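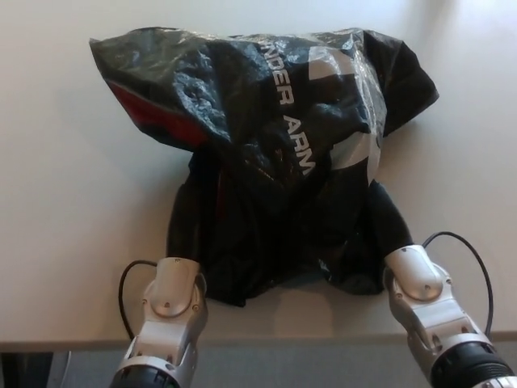 Figure 1. Both arms at the lower corners of the bag. Contact is hard to judge by eye, particularly on the left.

Unit 3: What the log said and what the table said
Handout to go with the Klinhom bag-handling case
Notes by Chrysanthi Lazaridis. Corrections to me, please, and before the April session if you can.

Read this before the seminar. You will need the stop log as well (on the course page, under Tirkum), and you should have tried the first two exercises on your own. The case is small. There was no injury and the damage came to one bent fingertip. I use it because the paperwork was good, the people were careful, and the first account of the fault was still wrong in nearly every part that mattered.

1. The set-up

The rig at Klinhom has two arms on one side of a white table. The job is to take a plastic shopping bag that has been dropped on the table in a heap, find two corners, draw it flat, and let go. The control software is called Vukow. It was written in-house, mostly by Ashwin Shenoy, and it keeps two records of each run: a state log (what the software believes it is doing) and a current log (what the motors are drawing). There is also video from a camera looking down on the work.

A run ends in one of three ways. Vukow calls it done, Vukow calls it failed, or a person presses stop. You will notice that two of those are the software's opinion of itself. Keep that in mind when anyone gives you a success rate.

2. What was reported

The team had made 219 runs when the fault came up. The summary sheet gave 11 stops by hand and described the last of them as follows:

"Right arm lost grip on bag during pull. Arm continued to travel. Operator pressed stop. Cause: slippery material. Action: increase grip force."

That is the entire entry. It is better than most I have read, since it has a cause and an action in it. Unfortunately the cause is a guess and the action made things worse.

3. What the records show

Kulap Intarasuk went back through both logs some time later, for a different purpose. Her reading, which I have checked and agree with, goes like this.

The state log has both arms reporting "grasped". Vukow decides this by closing the fingers and watching for the motor current to rise. If the current passes a threshold, something must be in the way, and that something is taken to be the bag.

On the right arm the current did rise. It rose early and much further than it had on the left. Thin plastic can't do that. Two layers of carrier bag between metal fingers offer next to nothing, and on many of the good runs the rise is so small you would miss it if you didn't know where to look. What pushes back that hard is the table. The right fingers had come down a little low, closed with their tips pressed against the surface, and been credited with a grasp.

The pull then started. The left arm had the bag. The right arm had nothing, and was dragging its fingertips over the tabletop with the downward force still on. The arm did not lose its grip, and slippery material doesn't come into it. There was never a grip to lose.

Now look again at the action on the sheet: increase grip force. In Vukow, at the time, grip force and downward force at contact were set by a single number. So the fix pressed the fingers harder into the table, raised the current, and made a false "grasped" more likely. The bent fingertip dates from after the fix.

4. The part I mind more

Pongsak Somboon was the operator. He pressed stop, saw the arms halt, and put his hand in to clear the bag. The right arm moved. It moved a short way, downwards, and it missed him.

None of this was on the summary sheet. It came out when Kulap asked him what he remembered, and he mentioned it as a bit of a nuisance. He thought the arm had "settled". I have heard that word used for this kind of thing in more places than Klinhom and I would like you to distrust it. Arms of this type may sag a little when power is removed, and you should know by how much for any arm you work near. But the current log shows the right motors still drawing after the stop. Power had not been removed. The button on the desk was a software stop: it asked Vukow to hold position. Vukow did hold position, or tried to. The commanded position was slightly below the table surface, because that was where the false grasp had left it. While the bag was bunched under the finger the arm couldn't get there. When Pongsak pulled the bag away, it could get closer.

So the stop did what it was written to do. The label beside it said EMERGENCY STOP, and that was a lie, though I don't think a deliberate one. The real cut-off, the one that drops the power, was on the wall behind the operator's chair.

5. Can you see it on the camera?

The team's first response to Kulap was that the video would have shown a missed grasp and nobody had noticed one. Try it for yourselves. Go back to Figure 1 and decide, without the logs, whether the left arm is touching the plastic. I can't. The bag is black and shiny, the highlights wander over the creases, and the part you care about is tucked next to a shiny metal housing. The camera looks down from above, so height over the table is the thing it tells you least about, and height was the fault.

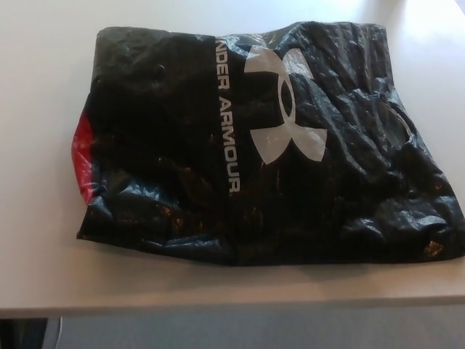 Figure 2. The bag lying flat across the table, neither arm in view. The first letter of the brand name is under a fold.

Figure 2 raises a different difficulty. Is this a success? Wichai Tanasarn and I have argued over it and have not settled the matter. He would pass it: the bag is lying flat, most of the name can be read, the logo is clear. I would want to know what "flat" was supposed to mean before I gave it a mark. The plastic is creased all over, the far left end is folded under, and the right end runs out of the picture, so from this view alone I couldn't tell you where that end stops. Somebody needs to write the rule down first and look second. At Klinhom it was done the other way about, and I suspect the rule loosened as the afternoons went on. I can't prove that. It would be worth one of you trying.

Please don't treat either figure as evidence about the fault itself. They show the work and the material. The evidence is in the current log.

6. On the number 1000

The revised plan says the new grasp check will be accepted after 1000 runs without a false grasp. It sounds thorough. Ask two things of it.

First, who decides that a grasp was false? In the draft it is Vukow, using the same current signal with a second threshold added. A check that shares its sensor with the thing it is checking will tend to agree with it. Plarnville, the other site using this software, has proposed a small pressure pad under one corner of the table as a separate witness. I think that is a decent idea and I notice it has been put down as optional.

Second, what varies between runs? If the same bag is dropped by the same person from the same height, you learn a good deal about that bag. Plastic also gets softer and more creased with handling. A bag late in a series is not the bag you began with, and the sheet has no column for its age.

7. What was changed

Grip force and downward force are now separate settings.
A current rise that is too large is treated as table contact and ends the run.
The desk button has been relabelled HOLD.
The power cut-off has been moved to the front edge of the desk, within reach of a seated operator.
Hands stay out until the cut-off has been pressed and the motor lights are off.

The fourth item took longest, and I was told it was a matter of cable length. The fifth depends on people remembering it when they are bored, so I would not lean on it. I'd also like to see what the large-current rule does when a bag is folded over several times at the corner. Ashwin says the margin is ample. He may be right, but I have not been shown the runs.

8. For the seminar

Bring your own rewrite of the stop entry in section 2. Keep what was observed apart from what was concluded, and put the arm's movement after the stop where a hurried reader will find it.

Draw the stop circuit as the operator believed it to be, then as it was. One page for the pair.

Go through the other hand-pressed stops in the log and mark any where the right-hand current looks like table contact. Kulap has marked her own copy and will bring it. Don't ask her for it beforehand.

Write a definition of "flat" that Wichai and I could both apply to Figure 2 and get the same answer. Two sentences at most. Last year's attempts all used the word "mostly" and I will send that back.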